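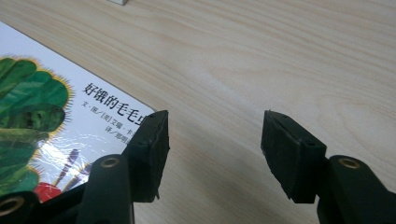
Hand tool over the wrapped copy of 好饿的毛毛虫, jaws open. Left pad over the corner of the cover, right pad over bare table.

Ticket 634
Project: Paten (book handling)
Site: Trollow bench
Equipment: Gyamfi hand tool; Gyamfi jaws on bench arm; Kiven controller
Raised by: Marisol Doucet
Opened: September 15, 2026
Severity: High (uncommanded jaw opening on reset)
Status: Closed, one item carried over

Summary
Arm trips on grip current while closing on a picture book. When the trip is reset at the panel, the jaws open fully with no prompt and the book falls. No injury. One book damaged at the spine.

Steps to reproduce
Load the book pick sequence recorded with the hand tool.
Place a hardback picture book flat on the table, corner towards the jaws.
Run at normal speed.
Arm picks by the corner, lifts, and trips during the lift or shortly before it.
Press reset.

Expected: arm stays where it is, jaws hold, panel asks before releasing.
Seen: jaws drive to full open as soon as reset is pressed.

Fault code on the controller is 603, grip current over limit. It appears on every failed run. No other code is logged.

Entry 1, Doucet
Reproduced on the first attempt after power-up. Tried four books. Two wrapped, two without wrapping. All four tripped, though the thin paperback needed three runs before it did. Wrapped and unwrapped books fail in the same way as far as I can tell from the current trace.

I have stopped all runs on the bench arm. The hand tool can still be used. Please do not reset a 603 with a hand under the jaws. If it trips with a book held, support the book from the side with the padded board, then cut power at the wall side switch. The jaws do not move on power loss.

Entry 2, controls
Checked the easy things. Jaw screws tight. No play in either finger. Cable to the jaw motor reseated, connector clean. Motor swapped for the spare, same fault. Put the original motor back.

Supply voltage steady during closing. Current limit in the controller matches the commissioning sheet, so it has not been changed.

Entry 3, software
Looked at whether the recorded path is at fault. The plastic film on the wrapped books gives strong glare, and we have had position jumps from glare before. There is some jitter in the recordings with wrapped books, mostly in the approach, and it settles before the jaws close. Recordings with unwrapped books are clean and still trip. Glare is ruled out as the cause of this fault. I have opened a separate note for the jitter and will not track it here.

The closing command looks too tight. On the hardback the arm is told to close well past the point where both pads touch the cover. It keeps pushing against the book until the current limit is reached. The question is why the recording asks for that width.

Entry 4, Doucet
Compared the pads. Those on the hand tool are worn. The foam has a fuzzy surface, there are loose fibres along the lower edge of the left pad, and a tuft is coming away at the top corner of the right one. The foam is also softer than new when pressed by thumb. The arm was fitted with new pads in June. The hand tool was missed at that change.

Measured pad to pad at the same commanded width, with the same light squeeze on a steel block. The difference between the two sets is 8 mm across both pads. When a person closes the hand tool on a book, the old foam gives and the fingers come in further. That width is stored. The arm then tries to reach it with new foam that does not give as much.

This would also explain the paperback. It bends, so there is less to push against.

Entry 5, software
Agreed. The zero offset in the Kiven setup is shared between the hand tool and the arm. It was set when both had the same pads and there is only one field for it. I can add the second field but it needs a release.

As a test I entered a temporary correction of 8 mm on the arm side by editing the setup file directly. Ran the hardback and both wrapped books, ten runs each. No trips. Grip current sits well under the limit. One wrapped book turned slightly in the jaws during the lift and was put down crooked, but it was not dropped.

Removed the correction after the test. Do not leave it in. It will be wrong again as soon as anyone changes a pad.

Entry 6, controls
On the opening at reset. This is a separate fault and the more serious one. The reset routine runs the jaw homing move, and homing starts by driving to full open. The check for a held part exists but is skipped when the trip code belongs to the grip group. 603 is in that group. Whoever wrote it presumably assumed that a grip trip meant the grip had already been lost.

Changed the routine as follows. After any grip trip, reset clears the code and leaves the jaws where they are. Homing is blocked until the operator holds the release button for two seconds. The panel shows "Part may be held" until this is done.

Tested with the current limit lowered to force a trip. Jaws stayed closed on every reset. Released only on the button. Limit restored and checked by a second person.

Entry 7, Doucet
New pads fitted to the hand tool, left and right, from the same batch as those on the arm. Backing plates cleaned before fitting. Old pads bagged and labelled with this ticket number.

Pad to pad widths now agree on the steel block. Made a fresh recording with the hardback and ran it on the arm. No trip. The old recordings made since the June pad change are marked as not for use on the arm. They have been moved to the hold folder and not deleted.

Entry 8, Doucet
Soak run finished. 200 picks, mixed wrapped and unwrapped, speed normal. No 603. One stop for a book placed outside the marked area, which was my loading error and was cleared correctly.

Cause
1. Foam pads changed on the arm but not on the hand tool, giving a jaw width mismatch and over-closing.
2. Reset routine skipped the held part check after a grip trip.

Actions
Pads on hand tool and arm to be changed together. Bench procedure updated. Done.
Width check on the steel block after every pad change, result written in the bench book. Done.
Reset routine changed and loaded on the Trollow controller. Done.
Separate zero offset fields for hand tool and arm. Open, carried to the next Kiven release.

Closed by Marisol Doucet. Reopen under the same number if 603 returns with matched pads fitted.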